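Home | Lists | Archive | Search | Log in
Print this message | E-mail this message
Filed under: Cell practice, Hands and grippers

Subject: Re: [cell-practice] stand-off distance, draft rule 13
From: Aisling Mulligan

Zsolt, quick reply between runs, sorry for the shape of it.

Zsolt Győri wrote:
> Rule 13 in the draft says nobody stands within reach while the arm
> is live. Fine. But it doesn't say what "reach" is with a hand on the
> end. Skarnik measure to the wrist flange. We measure to the
> fingertips, fingers straight. Can we pick one before Thursday?
> Also, do we want a line about cables? Pavlović thinks it belongs
> in housekeeping. I think it belongs here.
> Z.

Fingertips. Fingers open and straight, worst case. Measuring to the flange is a leftover from when everyone ran two-jaw grippers and the difference was small. With a full hand it isn't. Ours adds 335 mm past the coupling and I'd want that in the number painted on the floor, whatever hand is fitted that day. Change the hand, redo the line. Put that in the rule in so many words please, people will skip it otherwise.

Bin work is where this bites. Wrist sits well back, fingers are spread out over the opening, thumb is down across it. Measure to the coupling and you've left out the part that gets to the bin first.

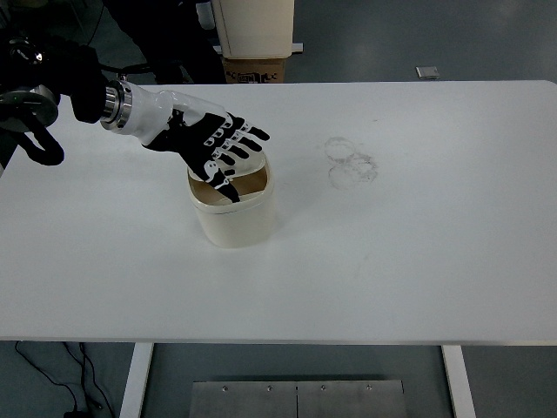
Bin pick, hand open over the cream bin. Coupling is the silver part.

Second thing, the far side of the table. Draft only talks about the operator side. Should be all sides, and "person" should mean anyone, incl. people just walking past. A table edge is not a barrier. I know Dedent want it counted as one for slow moves but I'd say no, unless theres a stop within arm's length of whoever is standing there.

Cables: agree with you, in this rule. Anything trailing under or beside the table gets clipped or covered before power on. Connectors off the floor. Pavlović can have a copy in housekeeping too if he likes.

Floor clear beyond the table edge as well. Small flat things are the worst, you step back looking at the arm and not your feet.

Suggested wording, hack away:

13.1 Reach is taken to the fingertips with the hand fully open.
13.2 Re-measure and re-mark after any change of hand or coupling.
13.3 Applies on all sides of the table and to everyone in the room.
13.4 Cables secured and floor clear before the arm is made live.

Not sure about the speed limit for 13.5. Amine had 90 mm/s in the last version, seems low to me but I havent got the notes here. Leave it blank for now?

Back after 4, will read replys then.

Aisling

Previous message | Next message | Thread index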